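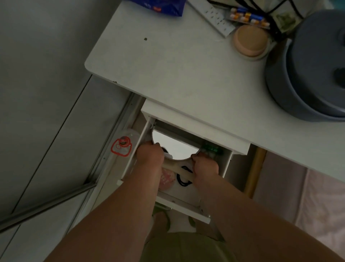

1/ Moving to a smaller room in Fludton

I've gone from a two-bed flat to one room. Rent is down by 120 a month. Zanele Makhubela had the room before me and left a list of what works and what doesn't.

The radiator takes almost 2 hours to warm up. The bathroom is shared with one other person. The bus stop is at the bottom of the hill.
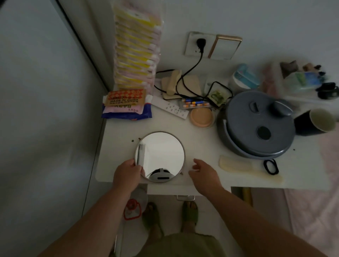 Page 2

Yolandi Masilela asked what I got rid of. Mostly books and kitchen things. 102 books went to the shop on Feltar Road. I kept the cookery ones and my dictionary.

Post is still going to the old address. The redirection form wants proof of both, and the new tenancy letter has my name spelt wrong.

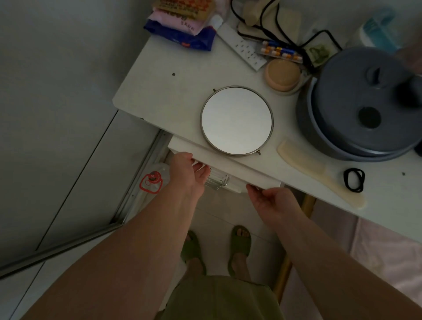

3/ Bills

Council tax is included. Electric is on a key meter in the hall, and the corner shop only tops up until six. Deposit was 1190, and I should get the old one back in May.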